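Snacking at your desk vs. a real lunch break
Board: Work and Money > Office Life
9 March 2021

gravelpit
Our office moved to a new lunch policy this month and I'd like to know how other places handle it. We used to get an hour, unpaid, and people mostly left the building. Now it's 30 minutes, paid, and you're expected to stay reachable. The company (Zavivach, we do parts catalogs) says it asked staff first. I don't remember being asked.

The result is that most people don't take lunch at all. They graze from nine to five. I've been doing it too and I don't like it. By four o'clock I couldn't tell you what I've eaten. 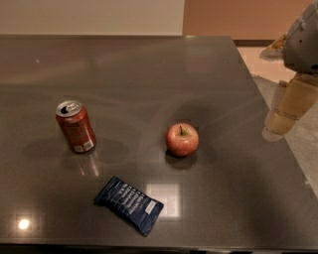 I tried writing it all down for a week. On paper it came to 2,000 calories before I got home, and none of it felt like a meal. I cook dinner anyway, so that goes on top.

Does anyone have a setup that works with a short break? There's one microwave for the whole floor, and the line for it eats up half the time.

tallmarge
Paid and reachable is a bad trade. If they can call you, it isn't a break. Check the rules in your state before you accept it.

On the food side, cold lunches. I gave up on the microwave years ago. Bean salad, hard-boiled eggs, leftover chicken in a tortilla. Make it the night before and you're eating within a minute of sitting down.

Oslo_Bound
I'll disagree with tallmarge. I'd take the paid half hour. I had the unpaid hour at my last job and it just meant getting home later. I've got kids to pick up.

Also don't see what's wrong with grazing. Plenty of people eat small amounts all day and do fine. If the total is too high, bring less.

gravelpit
Bringing less is what I tried first. Then I go to the vending machine.

I don't mind the half hour being paid. I mind that I took 2 calls during it yesterday and both could have waited.

fimby_user
Do you use a shared calendar? We have Fimby at work and I block off 12:15 to 12:45 every day. People can still call but the little status dot goes red and most of them leave me alone. Took a couple of weeks for it to sink in.

tallmarge
Oslo_Bound, fair enough about the kids. But "small amounts all day" only works if it's food. Chips and soda aren't small amounts of lunch.

Oslo_Bound
I didn't say chips and soda. I eat nuts and fruit.

dunlap176
If there's anywhere to walk to, walk. There's a bakery called Hrubý 3 blocks from us and they do a soup and roll that's ready when you get to the counter. Roughly twenty minutes there and back including eating. Phone stays in my coat.

gravelpit
We're out by the highway, so the only thing in walking distance is a tire place. Cold lunches it is, I think. I'm going to block the calendar as well and see if my manager says anything.

tallmarge
Put the dressing in a separate jar or the salad will be soup by noon.

Oslo_Bound
And let us know what the manager says. Ours made us take the blocks down.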